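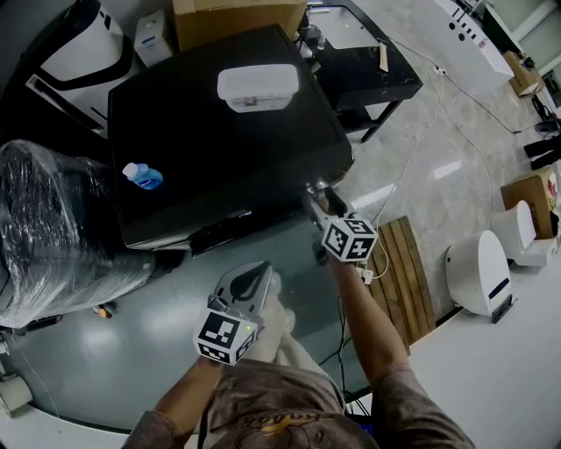

Refinishing a garage floor: epoxy, polyaspartic or leave it bare?
Home Improvement > Floors and Concrete

slabside
19 September 2024
I have a two-car garage that I use as a workshop. It measures out at 262 square feet once you take off the part under the built-in shelves. The concrete is bare, it dusts constantly, and there is an oil stain by the side door that I have never been able to get out.

I got a quote from a local outfit called Navetti for a grind and a polyaspartic coat. They want two days and a good deal more than I expected to pay. The other option is a kit from the hardware store and doing it myself over a long weekend.

Questions:
Does the do-it-yourself epoxy hold up under car tires?
Is grinding really necessary or is acid etching enough?
Do I need to do anything special about the oil stain?

I'm in Grarkemdale, so winters are cold and there is a lot of road salt.

mudsill44
I did the store kit at my last house. It looked great until the first summer, then it came up in four patches, one under each tire. I had etched it and rinsed it, followed the box to the letter. If I did it again I would rent a grinder.

pennyweight_oak
Same experience here except mine lasted three years. Hot tire pickup is the thing to search for. The tire warms up, the coating softens a little, and it sticks to the rubber when you back out.

tarpaper
I'm going to disagree with both of you. I etched mine, used a two-part epoxy, and it has been down eight years with a pickup truck on it every night. The difference is that I did the moisture test first and waited a full week before parking on it. Most people park after two days.

mudsill44
I waited ten days.

tarpaper
Then it was moisture or the slab had an old sealer on it. Did you do the water drop test? If drops sit on top of the concrete instead of soaking in, etching does nothing. The acid can't reach the concrete.

mudsill44
I didn't do a drop test. Could have been sealer, the house was a flip.

slabside
Just went out and tried the water drops. They soak in within a minute everywhere but the oil spot. How do you do the moisture test?

tarpaper
Tape a square of clear plastic to the floor, all four sides sealed, and leave it overnight. A full day is better. If there is water under the plastic or the concrete has gone dark, you have vapor coming up and you should not coat it with ordinary epoxy. Do it in at least two spots, one of them near the middle.

gravelpit
Retired flooring installer. Rent the grinder. Acid etching is unpredictable, you have to neutralize it, and you are left with a soaked slab that needs days to dry. A grinder with a shop vac attached will do that garage in an afternoon. Wear a proper respirator for concrete dust, a paper mask won't do.

For the oil, use a degreaser and a stiff brush, rinse, and repeat until water soaks in. Then grind. If it still beads after that, put down an oil-blocking primer on that area before the main coat.

pennyweight_oak
What about temperature? I remember my kit wanted the floor itself above 55, and the air temperature didn't count.

gravelpit
Correct, slab temperature. It lags behind the air by a lot in spring and fall. If he is in a cold area he should do this soon or leave it until next year. I would not try it in December, even with a heater running.

quietlathe
Has anyone talked about slip yet? I have a glossy gray and white flake floor and it looks very nice. It is also like ice when snow melts off the car. I ended up putting rubber mats down on half of it, so half of what I paid for is under mats.

tarpaper
You can mix a grit additive into the top coat. It's cheap.

quietlathe
I know that now. It also makes it harder to mop, my brother-in-law has the grit and his mop leaves lint all over it.

hullia_bend
I'm over in Hullia, same winters. I'll put in a word for leaving it bare and using a densifier. It goes on with a garden sprayer, it stops the dusting, and there is no film to peel. It won't hide the stain and it won't look like a showroom – but neither does my garage. I used the Maeng one, two coats.

gravelpit
Densifier is fine for dust. It will not protect against salt the way a coating does. If the surface is already pitting I would coat it.

hullia_bend
Mine had no pitting. Fair point if his does.

slabside
There is light pitting near the big door, maybe a foot in from the edge. The rest is smooth.

gravelpit
Patch it with an epoxy crack and pit filler after the grind, then sand it flush. Don't use ordinary cement patch – it tends to let go under a coating.

slabside
Thanks all. Plastic is taped down in two places now. If it comes up dry I'm going to rent the grinder and do a two-part epoxy with a clear polyaspartic on top, and grit only by the doors. If it comes up wet I'll call Navetti back and ask what they do about vapor.

mudsill44
Ask them about the warranty too, and get hot tire pickup in writing. Mine said "normal wear excluded."

slabside
Will do. I'll post the test results tomorrow.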